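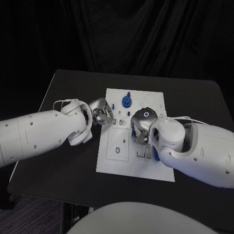
Small Parts Get Their Own Evening at the Masanja Workshop

Anyone who has ever tipped a bag of little pegs and plates out on the kitchen table, and then spent the rest of the night looking for one of them under the stove, will be glad to hear that the Masanja Workshop is bringing back its small-parts assembly evenings this August. The first one is on a Friday, doors open at 6:30, and if last year is anything to go by you'll want to get there a bit early and find yourself a good chair.

For those who missed them the first time, these are relaxed, friendly get-togethers built around the practice board, a flat white board with outlines printed on it in thin black lines. There are circles, a big one and a smaller one, and some rectangular slot shapes, and the idea is that you work out what belongs where and put it there. There's a blue pulley that looks like a gear, with a little upright shaft, and there are small blue pegs to go with it, and a square white plate with holes at its corners that people seem to grow oddly fond of (I certainly did). It all sounds simple enough until you sit down and try to get a peg to stand up straight.

Ottavio Barbieri, who has looked after the assembly table at Masanja since it opened, told me he had been hoping to bring the evenings back all winter. "People come in thinking it's going to be fiddly, and it is fiddly," he said, laughing, when I stopped by to see how the plans were coming along. "But you get to a point where you've stopped thinking about work and the car and the dog, and you're only thinking about where this one peg goes. I like watching people get there."

He is a patient teacher, and he has opinions. He believes in a dark, dull tabletop with nothing shiny about it, so that a pale board stands out and your eyes don't get tired. He believes in plain black curtain behind the table, too, which he says does more for a person's concentration than any amount of coffee. And he is very firm about keeping the parts on the board, close to where they're going, and not in a heap off to one side where a sleeve can catch them. I have tried it both ways at home since then and I'm sorry to say he is right.

The evenings will run a little differently this time. Last year everybody worked through the same layout at the same pace, which was cozy but left the quick ones twiddling their thumbs and the slow ones (hello!) feeling a bit hurried. Now there will be 11 layouts to choose from, sorted from gentle to quite tricky, and you can stay with one all night if that's what makes you happy. The gentlest ones start with a single peg. The trickiest, which Ottavio calls the Trotora, after the street he grew up on, had not been finished by any of the staff when I visited, though there was a good deal of talk about who was closest. 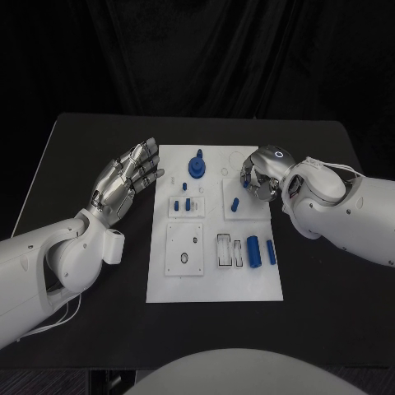

Much of the evening comes down to how you hold things. Ottavio likes to start newcomers off with just the small blue pieces and asks them to pinch lightly, near the fingertips, and keep the other hand open and close by to steady the board. It feels a little silly for the first few minutes, like learning to hold a pencil all over again, and then your hands seem to settle down by themselves. He doesn't mind if you drop things. He does mind if you go diving after them with your elbows out, and he'll tell you so, very kindly.

The workshop has been able to bring the program back thanks to a gift of $2,000 from Adik, the hardware store on the corner, which has also promised to keep the supply drawer full through the fall. The boards were printed by Kandex, the little sign shop across the way, and they've come out beautifully crisp. Last year's season drew 86 people over its run, from high school students to a couple of retired machinists who, I'm told, were far more competitive than the students.

Each session lasts until 9, with a break in the middle for tea and whatever has been baked. Seats are free but there are only so many places at the tables, so please put your name on the sheet by the front desk or call during opening hours. Children are welcome from age 4 if a grown-up sits with them the whole time, and please do keep an eye on the smallest pieces. If you wear reading glasses, bring them. I forgot mine and spent most of my visit holding a peg at arm's length.

If August doesn't suit you, there's a second round planned once school is back, on the same night of the week and at the same time. Ottavio would also love to hear from anyone with ideas for new layouts, and a pencil sketch on the back of an envelope will do fine. You can leave it for him at the desk.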